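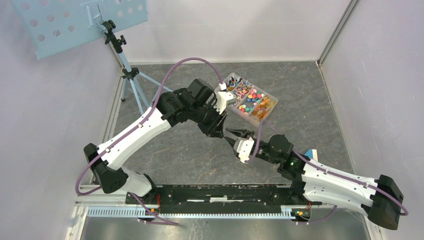 Open Day at the Giltis Stone Works, Rukosgate

20 Jan 2018

Giltis opens its cutting sheds to the public twice a year, in January and again in April. I went to the January one with Caoimhe Scanlon, who is redoing her kitchen and wanted to look at slabs before paying a deposit. I mostly wanted to see the saws.

Getting there

The works is at the far end of Moriarty Road, past the feed store. The sign is set back behind a hedge and we drove by it the first time. Parking is on gravel inside the second gate. Bring boots. The yard had been hosed down that morning and there was gray slurry along the edges that does not come off suede.

Check-in was a folding table with a clipboard. You sign a waiver, get a hard hat and a pair of foam earplugs, and wait for the next group to leave. Groups are capped at 20. Ours had nine people in it, two of them tile setters who knew more than the rest of us put together.

The block yard

Our guide was Kelechi Idahosa, who runs the polishing line and has been at Giltis since the company had one shed. He started us outside with the raw blocks. Each one has a number painted on the end and an arrow showing which way the bed runs. The block he stopped at was number 522, a gray limestone with rusty seams through it. He poured a bottle of water over one corner to show how the color would look polished. It went several shades darker, and the seams came up almost orange.

One of the tile setters asked about cracks. Kelechi tapped the block in a few places with a hammer. Sound stone rings and cracked stone gives a dull knock. He let us try it. I could hear the difference on one block and not on the next.

The saw shed

This was the part I came for. The big gang saw was running when we walked in, and the earplugs are needed. A row of blades swings back and forth through the block with water pouring over it the whole time. It is slow. Kelechi said a hard block can stay on the saw through a full day and into the night shift, and that most of the skill is in setting it up level.

Next to it is a bridge saw for cutting slabs to size. They ran a short demonstration cut on an offcut and passed the pieces around. The cut face was smoother than I expected.

Polishing and the slab room

The polishing line takes a slab under a series of heads, each with a finer grit than the one before. There were sample squares laid out from every stage, and you could run your hand across them in order. Caoimhe liked the one two steps short of full polish, sold as honed. She was told it hides scratches better but needs sealing more often if you cook with oil.

The slab room is heated, so people stayed there longest. Prices are on stickers in the lower corner. The stone most people were looking at was Lanine, a mid-gray with brown veining. Two slabs from the same block can look quite different, so if you need more than one, ask for them in sequence. Caoimhe put her name on a pair of them.

Practical notes

Entry is free. The tour took a little over an hour and is all on concrete, but there is a steep ramp between the saw shed and the polishing line. Children have to be old enough to keep a hard hat on. Coffee and doughnuts are in the office. The offcut bin by the gate is open to visitors, cash only, and I came home with a piece big enough for a doorstep.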